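Orkariの衣類用毛玉取り器を冬のあいだ使った感想

2023年4月21日(金)

Orkariの充電式毛玉取り器を二月に買い、冬物をしまう時期まで使ったので感想を書いておく。家族の服を中心に、セーター、フリース、靴下、ソファカバー、ひざ掛けに使った。購入は自費で、メーカーからの提供は受けていない。

買う前に使っていたのは、Lulteroの乾電池式の小型機だった。これは軽くて引き出しにも入るので気に入っていたが、電池が減ると刃の回転が目に見えて落ち、毛玉を切らずに引っ張るようになる。厚手のセーター一枚の途中で電池を替えることもあり、冬の初めに刃がだめになったのを機に買い替えた。

候補はOrkariのほかにKatsarosのコード式があった。コード式はパワーが落ちないのが利点だが、うちではアイロン台を置く場所とコンセントが離れていて、延長コードを引くのが面倒で見送った。コンセントの近くに作業場所がある家なら、コード式のほうが安心して使えると思う。

本体について

重さは台所のはかりで量って295グラムだった。乾電池式から持ち替えると最初は重く感じる。ただ、重さで刃の面が自然に生地に乗るので、押しつける必要がない。毛玉取り器で穴をあけてしまうのはたいてい押しつけすぎが原因なので、この点は良かった。長く持っていると手首が疲れるため、セーターなら一度に四枚くらいでやめている。

持ち手は太めで、手の小さい人には握りにくいかもしれない。スイッチは親指の位置にあり、固い。使っている最中に誤って切れることはないが、爪の長い人は押しにくいだろう。

風量や回転数の切り替えは三段階ある。弱は薄手のニット用、中はふつうのセーター用、強はコートやカーペット用と説明書にある。実際には弱の出番がいちばん多かった。中との差は大きくなく、時間を少しかければ弱でも同じところまできれいになる。強は音が大きく、夜に使うのは気が引ける。掃除機ほどではないが、テレビの音量を上げたくなるくらいの音である。

充電は付属のケーブルを使う。満充電にしておけば、衣類だけなら途中で切れたことはない。ソファカバーを一気にやったときは最後のほうで止まった。充電しながらは使えない仕様なので、大物をやる前日には充電しておいたほうがいい。残量表示はランプの色が変わるだけで、細かい残りはわからない。ここは不満である。

ウールのセーター

期待どおりだった。脇の下と袖口の内側にできた毛玉が短い時間でなくなり、仕上がりも均一である。コツは平らなところに置いて、生地のしわをのばし、円を描くように動かすこと。着たままやるのは説明書でも禁じられている。

編み目の凹凸が大きいもの、たとえば縄編みの部分は苦手で、山のところだけ刃が当たり、谷の毛玉が残る。谷は小さいはさみで切った。付属のガードを高いほうに替えると引っかかりにくくなるが、その分取れる量も減る。

アクリル混の安いセーターは、取れるには取れるが、次に着るとまた同じ場所にできる。これは機械の問題というより生地の性質で、何度もやれば生地が薄くなる。私は月に一度までと決めた。

フリース

意外にむずかしい。フリースの毛玉は根元が固く絡んでいるので、刃を当てると毛玉と一緒に周りの起毛も刈られ、そこだけ平らになる。襟と袖口をやって、襟は良くなったが袖口は少しまだらになった。先に洋服ブラシで毛を起こし、そのあと弱でなでるくらいがちょうどいい。色の濃いフリースだと、刈りすぎたところが光の加減で目立つ。

起毛した縁取りやボア、シャギーのような長い毛には使わないほうがいい。説明書にも書いてあるが、小さい字なので見落としやすい。毛足が長いと刃のすきまに入って巻き込む。こういう部分はブラシだけで手入れしている。

プリントのある子ども服

子どもの冬物は毛玉ができやすい。膝、袖口、リュックの当たる背中がとくにひどい。ただしプリントのあるものが多く、ここは気をつけたほうがいい。ゴムのように盛り上がったプリントは端がめくれかけていることがあり、そこに刃が当たるとはがれが広がる。私はプリントの周りを指一本分あけて、残りを粘着テープで取っている。時間はかかるが失敗はない。

裏起毛のトレーナーの内側は、毛玉があっても触らないことにした。取っても着心地はほとんど変わらず、暖かさが減るだけのように感じた。

靴下とタイツ

靴下は手を入れてのばすと危ないので、筒状のものを中に入れる。うちでは厚紙を丸めて使っている。かかとの裏は毛玉が多いが、生地も薄くなっている場所なので、弱で軽くなでるだけにする。タイツは試した一足に小さな穴があいた。膝のあたりがすでに薄かったせいもあるが、以後タイツには使っていない。

ソファカバーとひざ掛け

布張りのソファに掛けているカバーは、Skovbyという店で買った厚手の織物で、座面に毛玉が並んでいた。中でかけたところ、座面の手ざわりがはっきり変わった。この冬いちばん買ってよかったと思ったのはこのときである。面が広いので、ダストケースを途中で何度か空けた。

ひざ掛けはアクリルで、房のついたものだった。房の近くは巻き込みそうなので残し、中央だけやった。十分である。

ダストケースと掃除

ダストケースは透明で、たまり具合が見える。容量は大きめだが、外すときに口の周りから細かい毛が落ちるので、ごみ箱の上で外すか、新聞紙を敷いておく。奥の角に毛が詰まりやすく、付属のブラシでは届かない。綿棒を使っている。

刃は外せる。ねじ式で、ひねると取れる。週に一度くらい外して、内側に巻きついた糸くずを取ると回転が戻る。掃除をさぼると音が高くなるので、それを目安にしている。刃は金属なので素手でつまむときは注意がいる。子どもの手の届かない棚に置いている。

替え刃は一枚付属していて、まだ替えていない。別売りの値段は、買った店では本体に比べて高めに感じた。長く使うつもりなら、買う前に替え刃の値段と在庫を見ておくといい。

冬物をしまう前の手順

毛玉取りをいつやるかで迷ったが、今は洗濯のあとに落ち着いた。洗う前にやると、皮脂やほこりで毛が刃につきやすい。洗って完全に乾かし、ブラシをかけ、それから毛玉を取る。最後にもう一度ブラシをかけて、表面に残った細かい毛を落とす。湿っていると切れが悪いので、厚手のものは一日余分に干している。

子ども服はしまう前に広げて、袖口とプリントの状態も見る。来年着られそうにないものは、毛玉を取ってから人に譲る箱に入れる。少し手を入れるだけで、ずいぶん渡しやすくなる。

良かった点

押しつけなくても取れる。弱でもよく切れる。刃が外しやすい。ソファカバーのような広いものにも使える。

気になった点

重い。残量がわかりにくい。充電中に使えない。強の音が大きい。ダストケースの角の掃除が面倒である。

100点満点をつけるものではないが、ウールのセーターを何枚も持っている家や、布のソファがある家には勧められる。年に数回しか使わないなら、前に使っていたような乾電池式で足りる。フリースと子ども服が中心の家では、ブラシと粘着テープを先に試してから考えてもいいと思う。

次の冬も続けて使い、替え刃に交換したら切れ味の差を追記する。

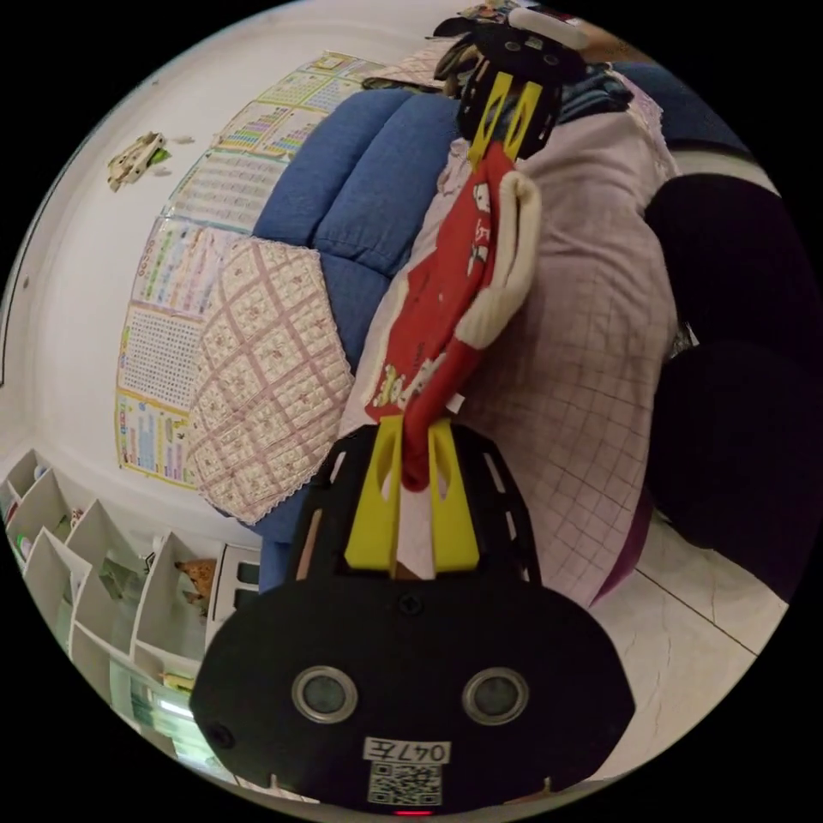 同じOrkariを使っています。角の毛は、綿棒より使い古しの歯ブラシのほうが早く取れました。毛先を短く切っておくと奥まで入ります。それと、うちはタイツだけでなく薄手のカーディガンでも穴をあけてしまったので、ガードは高いほうから始めるのがいいと思います。替え刃に交換されたときの追記、待っています。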